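A day at the Gostwood robotics club open house

I almost didn't go. It was raining, the bus to Gostwood only runs every 90 minutes, and I'd been up late fixing my own sad little wheeled thing that refuses to turn left. But Vivek Saxena had been after me for weeks to come see what the student club was up to, and he'd promised lunch, so off I went with wet shoes and a notebook.

The club meets on the ground floor of the old Flosier building, down the hall from the ceramics people (lovely smell of coffee from in there, by the way, and they'll give you a cup if you linger in the doorway looking cold). Sign-in was a clipboard and a sticker. I wrote my name too big and had to squeeze the second half in sideways.

There were 4 student projects to see. I'll be upfront and say I spent most of my visit at just one of them, the Mirnance project, which is the one Vivek had been going on about. The students want an arm that can tidy up a kitchen. Big dream! Right now they're at the stage where a person does the chores with a pair of hand-held grippers, one per hand, and everything gets recorded so a robot can learn from it later. So you stand at a table and move stuff, over and over, with these chunky black fingers in place of your own.

Jyoti Vashisht runs that team. She's in her last year, talks a mile a minute, and had a hole in one sweater sleeve that she kept putting her thumb through. I asked her what the hardest part was and expected something about math. "Going slowly," she said. Apparently everyone rushes their first few tries, and a rushed grab is no use to anyone, so new members have to practice just bringing the fingers down over the table and stopping.
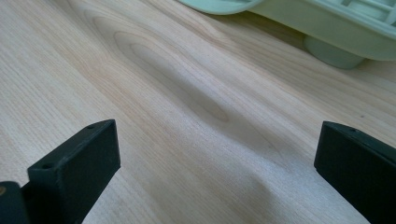 Anyway, the going slowly thing. Jyoti has new people count under their breath, and she swears you can tell who plays an instrument because they settle into it right away. I played clarinet for two years in middle school and I can report that it didn't help me one bit. When my turn came I had a death grip on the handles and my shoulders were up by my ears. A kid who looked maybe fifteen told me very kindly to breathe.

What surprised me was how little you can feel. With your own hand you know you've got hold of something before you even think about it. With the grippers you have to look, and then look again, and you end up leaning over the table like you're threading a needle. I asked if they ever get used to it and got a lot of shrugging.

They're working through a set of small tasks with ordinary kitchen bits. The one I liked best uses a dish-drying basket and a little ball. I watched for ages.

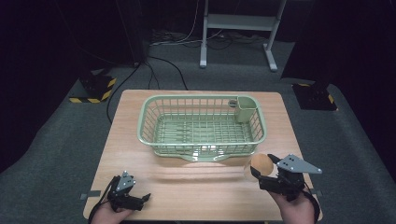 Both grippers at the table, with the orange ball in the right one.

Every try gets logged, good or bad. When I was there the number on the whiteboard was 2,355, and somebody had drawn a party hat on the last 5. I wanted to know how many of those were any good, and Jyoti made a face and said they're still sorting them. The sorting is done by watching every single clip back, in pairs, with snacks. I've had worse evenings.

Lunch was at Yao, the noodle place across the parking lot, and Vivek did pay, so I take back what I said about him on the bus. He helped set the club up and still comes in to help the younger ones with soldering. We got into a long argument over whether schools should buy kits or make kids scrounge for parts. He's for kits. I'm for scrounging, mostly on account of having had no choice at that age. Neither of us budged, and the dumplings got cold.

I went back in for the last hour and poked my head into the line-follower project, where a very serious girl explained her turning code to me. I copied down two lines of it for my own left-turn problem and she made me promise to write back and tell her if it worked. (I haven't tried it yet. I will!)

If you want to visit, the next open house is in June. Go early, wear shoes you can stand in, and ask Jyoti's team for a turn with the grippers. The bus back was late, and I'd left my umbrella at Yao, so if you're going over there, it's the green one with the bent handle.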